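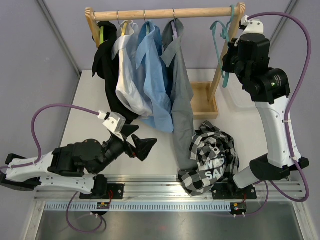 The Small Rack Gallery

Welcome to the rack page! I have been meaning to put this together since January, when the closet rod in our hallway finally gave up and we had to think properly about where the shirts were going to live. What follows is a little wandering, so pour yourself something warm and take your time. The picture at the top goes with all of the notes below, and I have put them in the order I would talk about them if you were standing next to me.

The rod
Light wood, with the grain left showing, and I am so fond of it. A painted rod looks smart for a season and then the hooks start to mark it, while bare wood just seems to get friendlier. Ours at home is 36 inches long and came from Flokmont, and I rub a bit of wax into it every spring (when I remember, which was not last year).

The posts
They lean, and their tops are rounded so you get that pretty striped end grain. My grandmother's towel stand had tops very much like these and I used to run my thumb over them while she ironed.

The tray
Shallow, open, and part of the base. If you are shopping for a rack, please do look for one with a tray! It is the first place I would put collar stays, a lint brush, loose buttons and the clothespins that turn up in every pocket. The one we nearly bought from Prilier had no tray at all, and I think we would have regretted it by the end of the week.

Four shirts
Black, white, light blue and gray. The gray one hangs the longest, and the black one has got itself into a twist with a sleeve poking out to the side. A quick tug at both shoulders usually sorts that out, and then a smoothing down the front with the flat of your hand.

The hangers
Lime green, yellow, teal and light purple – I can't be gloomy in front of colors like those. I used to insist on matching hangers, and I had 26 of them in plain white, but I have come around completely. Give each person in the house a color and laundry day gets so much easier.

The spare
Another teal one, hanging sideways at the end of the rod with nothing on it yet. I like to have an empty hanger within reach before I pick up the next shirt.

The checked shirt
Black, gray and white, and still in a bunch below the tray, with white block letters partly hidden in the folds. I would shake this one out well and fasten the top button before hanging it, so the collar keeps its shape.

More racks, hooks and shelves are on the next page, including the tall one from Broston that I wrote about in the fall.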